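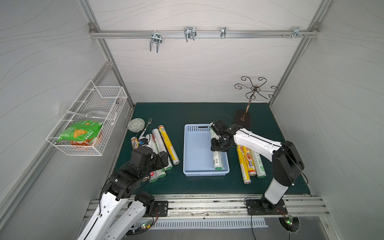
Adding dinner to tickets already bought for the supper show at Breltevgate

Posted in: Going Out > Shows and Live Music
Asked by mossyhat, 5/25/18
Viewed 3908 times

I bought four tickets for the Friday supper show at Breltevgate, the one with two comics and a ceilidh band. I booked through Tillitz and picked "show only" as I thought we would eat at home first. Now two of our group are coming straight from work on the Prirbridge train and would like the dinner.

I can't find any way to change the tickets in my Tillitz account. The only button is "Resend tickets." I don't want to cancel all four and start over in case the show sells out.

Can dinner be added to just two of the tickets? And if it can, do we all still sit together? The free drink is printed on the show only tickets, so I assume that part is the same either way.

3 answers

pennywhistle_jo

You can't do it on the site. You have to call the box office with your order number. I did this in January for a different show and it took five minutes. They took the extra money by card over the phone and emailed new tickets. The old ones stop working, so delete them or you'll end up showing the wrong ones at the door.

On the seating, the diners are let in first and sit at the long tables downstairs. Show only people are let in later and go to the balcony or the rows at the back. So if two of you eat and two don't, you will be split up unless you ask. When I called they put a note on the booking and kept us at one table, but the people who weren't eating had to wait in the bar until the plates were cleared.

In order, this is what I would do:

1. Find the order number. It's in the confirmation email, under the total. The number on the ticket is something else and they can't look you up by it.

2. Call before noon the day before. The kitchen is run by Kjærgaard, not by the venue, and they want final numbers by then. Mention any allergies on the same call. 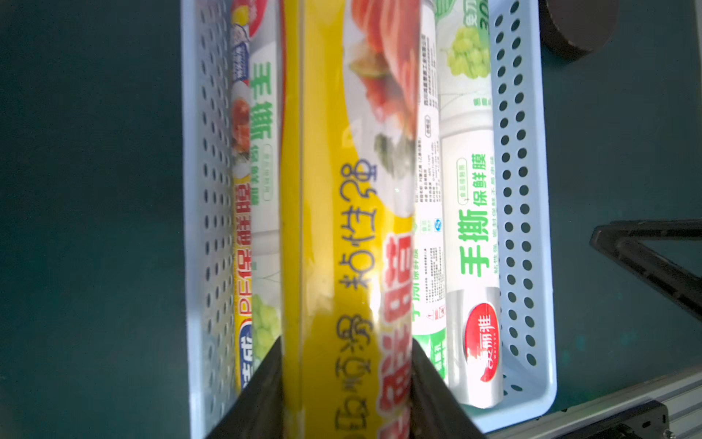
3. Ask for all four of you to be on one booking with two dinners. If you just say "add two dinners" they may split it into two orders, and then you are at separate tables.

4. Check the new email while you are still on the phone. Mine had the wrong night on it the first time.

The drink is the same on both kinds of ticket. It's one whisky or one soft drink, and you hand in the stub at the bar.

dunlin23

Just turn up and ask. There are always spare dinners.

oldstalls

I wouldn't go by the answer above. There may be spare dinners on a weeknight, but the downstairs tables at Breltevgate seat 200 and the supper nights with music usually fill up. We tried asking at the door last winter and were told no. We had chips from across the road instead.

pennywhistle_jo is right about calling. One thing to add – if dinner is sold out, ask to go on the list for returns. They called us back the same afternoon.

Also, the doors time on the ticket is for dinner guests. For show only it's an hour later, even though both tickets print the same time. If your friends' train is late they can still come in and eat, but the kitchen stops serving when the first comic goes on.

Comments

mossyhat
Thanks, called this morning and it's sorted. Two dinners, four of us at one table. The other two have to wait in the bar until the plates are cleared, same as you said.

pennywhistle_jo
Good. Get there early if you want to be near the band, the tables at the far end are behind a pillar.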